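Coupe et couture, niveau débutant
Fiche 2 : prendre les mesures et choisir la taille d'une jupe

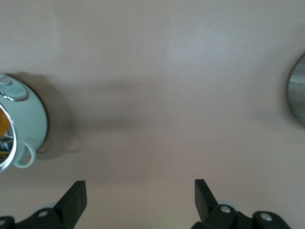 Petit pot vert pâle sur une table beige rosé.

Les tableaux de tailles ne sont pas les mêmes d'une marque à l'autre. Une jupe Trisus et une jupe Skarik qui portent le même numéro peuvent donner un résultat très différent à la taille. Pour cette raison, nous travaillons dans ce cours toujours avec les mesures du corps, et le numéro vient après.

1. Les mesures nécessaires
Tour de taille : on passe le mètre ruban à l'endroit le plus étroit du buste, sans serrer. On respire normalement.
Tour de hanches : à l'endroit le plus fort, les pieds joints. Le ruban doit rester horizontal dans le dos — demandez à votre voisine de table de vérifier.
Longueur : de la taille jusqu'au point souhaité, sur le côté et avec les chaussures que l'on va porter.

2. L'aisance
L'aisance est la différence entre la mesure du corps et celle du vêtement fini. Pour une jupe droite en tissu non extensible, elle est indispensable aux hanches, sinon on ne peut pas s'asseoir. Pour une jupe en jersey, elle peut être nulle ou même négative.

3. Le patron du cours
Nous utilisons le modèle Demchenko, jupe évasée avec ceinture élastique. Il existe en deux versions : genou et mi-mollet. Si votre taille et vos hanches tombent dans deux colonnes différentes, suivez la colonne des hanches ; l'élastique se règle ensuite.

4. Le tissu
Les imprimés à grands motifs demandent plus de métrage, car il faut faire correspondre les dessins aux coutures de côté. Regardez aussi le sens du motif avant de couper. Pour la première jupe, je conseille un coton de poids moyen, 200 g au mètre carré, par exemple celui de Grarnach. Il faut le laver avant la coupe.

À préparer pour lundi
Vos trois mesures, notées en centimètres au dos de cette fiche.
Le tissu lavé et repassé.
Une jupe que vous aimez porter — nous allons la mesurer à plat et comparer avec le patron.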